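Skutdale社 ラボ見学の報告(12月)

トリグヴェ・シェーグレンといいます。日本語で報告を書くことに、まだ慣れていません。読みにくい文があると思いますが、お許しください。

12月、Skutdaleのラボを見学しました。案内は、グリッパー担当のフォルケ・バックルンドさんです。受付は朝の9時でした。入口で靴を替え、名札をもらい、それから二階の試験室へ行きました。

最初に見たのは、二つのグリッパーの比較です。一つは平行に開閉するKikwood、もう一つは指が曲線の形をしたTambunanです。どちらも同じアームに付け替えて、同じプログラムで動かします。付け替えはネジ四本とケーブル一本で、バックルンドさんは慣れた手つきでしたが、私もやらせてもらうと、ケーブルの向きを一度間違えました。

Kikwoodは開く幅が78ミリです。位置が正しければ、とても確実につかみます。ただ、対象物が中心から少しずれていると、先に当たった指が物を押してしまい、そのまま倒すことがありました。Tambunanは幅が90ミリあり、指の内側に黒いパッドが段になって付いています。ずれに対して寛容だという説明でした。

試験には、小さいオレンジ色の立方体を使います。私は操作用のコントローラーIlatauを借りて、25回つかむ練習をしました。はじめの数回は指を下げるのが早すぎて、先端が机に触れそうになりました。片方の指だけが先に近づくときの感覚は、説明を聞くより、自分で動かしたほうがよく分かります。Ilatauのレバーは、私の手には少し硬いと感じました。長い時間使う人には、疲れるかもしれません。

ラボでは、グリッパーごとに408回の試験を行い、結果を表にまとめているそうです。表はその場で見せてもらいましたが、持ち帰ることはできませんでした。失敗の原因が「位置ずれ」「すべり」「操作の誤り」に分けて書いてあり、この分け方は私たちの職場でも使いたいと思います。

質問の時間に、パッドの交換について聞きました。工具なしで外せますが、接着した古い型はまだ残っているとのことです。価格の話は、今回はありませんでした。

昼前に見学は終わりました。次は、柔らかい物をつかむ試験を見せてもらう約束です。布と紙コップを持って行くつもりです。

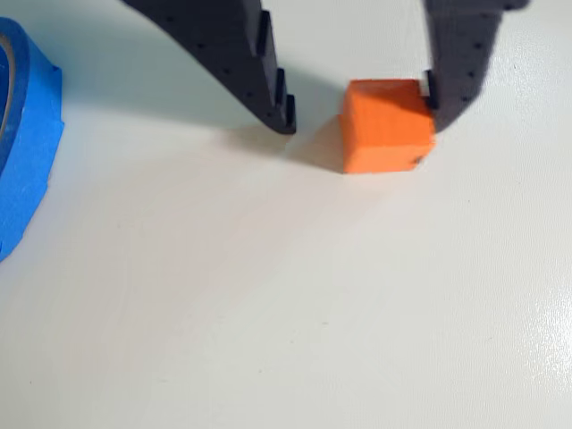

オレンジ色の立方体と、グリッパーの二本の指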